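Giving up the allotment

12/24/25

I handed back the key to plot 50 in September, after nine years, and people keep asking me whether I miss it. I have been putting off writing about it, so I will do it now while the potatoes are on. 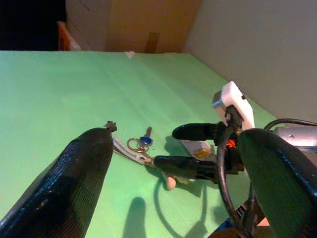 The short version is that I was growing food I could have bought, on ground twenty minutes' drive away, and for the last two summers I had mostly been going up there to feel bad about bindweed. I have a bad hip, which did not help, but I would have stopped anyway.

I took the plot on when the site at Heywood still had a two-year waiting list. Glenys Ellwood had the one next to mine and lent me a fork on the first day. She told me to dig half of it and cover the rest, and I ignored her and dug the lot. By June I had a full plot of couch grass with some onions in it. The following year I covered half.

What I got right, in the end, was beans, leeks and blackcurrants. Runner beans need water and something to climb and that is it. The leeks stood through every winter, including the one when the water tank split. I never managed carrots. The soil is heavy clay and they came up short and forked, and then the fly got them. Alfie Penrose grew his in old dustbins full of sand and compost and did very well, but I didn't want to be carrying sand down that path.

The rent had gone up to 50 pounds a year plus water, and I don't think that is unreasonable. It was the time. In spring you need to be there three times a week or it gets away from you, and from May you need to be there most evenings if it is dry. I missed a fortnight in my last June and could not find the shallots.

Clearing it took longer than I expected. The rule is that you leave the plot as you would wish to find it, and that includes the shed. I gave the water butts to Ruth Sugden, along with the netting and 40 canes. The shed stayed, as the new tenant wanted it, with a door that has to be lifted as you open it. I dug up two of the blackcurrants and brought them home, too early in the year really, and cut them hard. One has buds on it. The other looks like a stick, and I will leave it until April before I decide.

So at home I now have the two currants, a row of pots along the back wall and one raised bed, four feet by eight. There is garlic in it and some winter lettuce under a cloche. I can see all of it from the kitchen. When it needs weeding I go out in my slippers and do it, and I am back in before the kettle has boiled.

I do miss the talk. Vangelis Kontogiannis used to bring coffee down in a flask on Sunday mornings and tell us all what we were doing wrong with our tomatoes, and he was usually right - his were always a fortnight ahead. I still go up now and then to see him. He has promised me some seed from the big ribbed ones, and I will start those on the windowsill in March.

The potatoes today are from a shop. They have come out fine.

Recent posts
Garlic in, a bit late
What to do with too many leeks
Mending the back gate
Blackcurrant jam without a thermometer
A wet week in Whitby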